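Utulwood stattet Apartmenthaus in Cestton aus

Waschplätze der Serie Pestside und Arbeitsplätze für 45 Wohneinheiten, Bezug ab Juli

Cestton. Der Einrichter Utulwood übernimmt die Möblierung des neuen Apartmenthauses der Betreibergesellschaft Nieminen in Cestton. Der Auftrag umfasst 45 möblierte Wohneinheiten mit Wohnflächen zwischen 32 und 48 Quadratmetern sowie die Gemeinschaftsräume im Erdgeschoss. Die ersten Wohnungen werden im Juli an die Mieterinnen und Mieter übergeben. Das Haus richtet sich an Berufstätige, die für mehrere Monate in der Stadt bleiben und in ihrer Wohnung auch arbeiten wollen.

Die Musterwohnung ist bereits eingerichtet und wird derzeit im Alltag erprobt. Mitarbeitende beider Unternehmen nutzen sie tageweise zum Arbeiten und halten fest, was vor der Serienlieferung noch geändert werden soll. Im Mittelpunkt stehen dabei zwei Bereiche, die in kleinen Mietwohnungen nach Erfahrung von Nieminen am häufigsten Anlass zu Reklamationen geben: der Waschplatz und der Arbeitsplatz.

Waschplatz mit breiter Ablage

Für die Bäder hat Utulwood die Serie Pestside weiterentwickelt. Der Waschtisch besteht aus einer kräftigen, cremeweißen Platte, in die ein flaches, breites Becken eingelassen ist. Der Beckenboden fällt zum Ablauf hin leicht ab. Neben dem Becken bleibt Platz für die Dinge, die täglich gebraucht werden. Die Einhebelarmatur ist mattschwarz und steht hinten auf der Platte.

Der Unterschrank in Dunkelgrau hat glatte Türen ohne Griffe. Er steht auf schmalen, dunklen Füßen, so dass der Boden darunter mit dem Wischer erreichbar bleibt. Nieminen hatte in der Ausschreibung ausdrücklich Möbel verlangt, die bei der Reinigung zwischen zwei Mietverhältnissen nicht bewegt werden müssen.

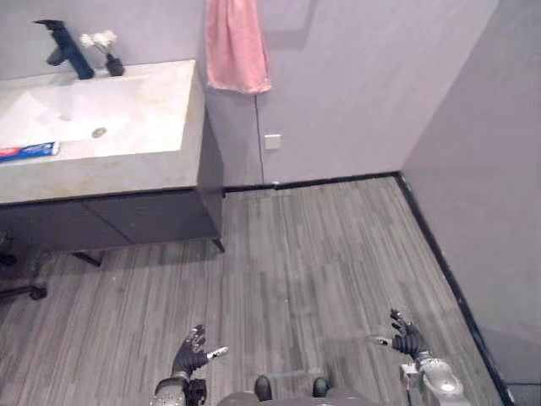

In der ersten Planung war eine hängende Ausführung vorgesehen. Sie hätte in einem Teil der Bäder eine Verstärkung der Wände erfordert und den Innenausbau verlängert. Mit der stehenden Variante entfällt dieser Arbeitsschritt. Die Anschlüsse liegen im Unterschrank und sind über die Türen zugänglich. Ein Siphon lässt sich damit reinigen oder tauschen, ohne dass die Platte abgenommen wird.

„Wir haben im Bad mit dem Putzen angefangen und danach über die Farbe gesprochen“, sagt Bình Sầm, Projektleitung bei Utulwood. „Helle Platte, dunkler Schrank und schwarze Armatur passen zu vielem. Handtücher und Kleinigkeiten bringen die Leute selbst mit, und die dürfen dann ruhig farbig sein.“

Der Spiegel und die Beleuchtung gehören nicht zum Lieferumfang von Utulwood. Sie werden von Nieminen bauseits gestellt und vor der Möbelmontage angebracht. Die Maße der Waschtische sind in allen Wohnungstypen gleich, Ersatztüren und Füße können deshalb zentral gelagert werden.

Arbeitsplatz im Wohnraum

Im Wohnraum stellt Utulwood einen Tisch aus weißem Marmor mit zurückhaltender Aderung in Gold- und Grautönen auf. Er dient zum Arbeiten und zum Essen. Auf der Oberfläche liegt eine Scheibe aus klarem Glas. Marmor reagiert empfindlich auf säurehaltige Flüssigkeiten wie Zitronensaft oder Essig, und auch Kaffee kann Flecken hinterlassen. Die Glasauflage schützt den Stein und kann bei Kratzern einzeln ersetzt werden.

Über die Größe der Auflage wird nach der Probephase entschieden. Zur Wahl stehen eine Scheibe im Format der Tischplatte und eine kleinere, die nur den Arbeitsbereich abdeckt. Der Tisch selbst bleibt unverändert. Bestellt ist er für alle Wohnungen, die beiden Tische im Gemeinschaftsraum werden in gleicher Ausführung geliefert.

Dazu gehört ein schwarzer Bürostuhl mit Armlehnen und Rollen. Nieminen hatte zunächst einfache Esszimmerstühle vorgesehen. Nach Rückmeldungen aus einem älteren Haus des Betreibers, in dem viele Mieter eigene Bürostühle angeschafft hatten, wurde die Bestellung umgestellt. Die Esszimmerstühle werden nun als zweiter Sitzplatz geliefert und auf Wunsch der Mieter auch wieder abgeholt.

Als Bodenbelag kommen graue Teppichfliesen mit feiner Linienstruktur zum Einsatz. Sie werden in wechselnder Richtung verlegt, wodurch ein dezentes Schachbrettmuster entsteht. Insgesamt sind für das Haus 4.000 Fliesen bestellt, eine Reserve für spätere Reparaturen eingeschlossen. Beschädigte oder verschmutzte Stellen können einzeln ausgetauscht werden. Die Fliesen liegen im Wohnraum und in den Fluren, nicht in den Bädern und nicht im Kochbereich. 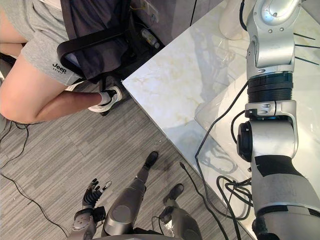 Tisch aus weißem Marmor und schwarzer Bürostuhl auf grauen Teppichfliesen. Foto: Utulwood

Offen ist noch die Lage der Steckdosen am Arbeitsplatz. Die bisherige Planung sieht sie an der Wand vor. Geprüft wird eine zusätzliche Steckdosenleiste an der Unterseite des Tisches, damit Ladekabel und Netzteile nicht über den Teppich geführt werden müssen. Utulwood will dafür eine Halterung anbieten, die ohne Bohrung im Stein auskommt. Die Entscheidung fällt mit der Freigabe der Musterwohnung.

Lieferung und Montage

Die Möbel werden etagenweise angeliefert, beginnend mit dem obersten Geschoss. Zuerst werden die Waschplätze gesetzt und angeschlossen, anschließend die Teppichfliesen verlegt. Tische und Stühle folgen zuletzt. Verpackungen nimmt Utulwood zurück. Für jede Wohnung erstellt das Unternehmen ein Übergabeblatt mit Pflegehinweisen für Stein, Glas und Bodenbelag, das auch den Mieterinnen und Mietern ausgehändigt wird.

„Die Wohnung wird schon während der Probe richtig benutzt“, sagt Sầm. „Da wird gesessen, telefoniert und gearbeitet, und danach haben wir eine Liste. Auf der standen beim ersten Durchgang vor allem Kabel und die Höhe der Handtuchhalter.“ Die Halter werden in der Serie etwas weiter vom Waschtisch entfernt montiert.

Nach der Übergabe bleibt Utulwood für Wartung und Ersatzteile zuständig. Der Vertrag mit Nieminen sieht eine jährliche Durchsicht der Möbel vor, bei der Scharniere, Stuhlrollen und die Fugen an den Waschtischen geprüft werden.

Über Utulwood

Utulwood plant und liefert Einrichtungen für Apartmenthäuser, Wohnheime und kleinere Hotels. Das Unternehmen fertigt Badmöbel der Serie Pestside und arbeitet bei Stein, Glas und Bodenbelägen mit Zulieferern zusammen.

Über Nieminen

Nieminen vermietet und betreibt möblierte Wohnungen auf Zeit. Das Haus in Cestton ist der zweite Standort der Gesellschaft.

Pressekontakt

Utulwood, Projektkommunikation
Ansprechperson: Bình Sầm
Besichtigungen der Musterwohnung sind für Medien nach Anmeldung möglich. Abdruck honorarfrei, Belegexemplar erbeten.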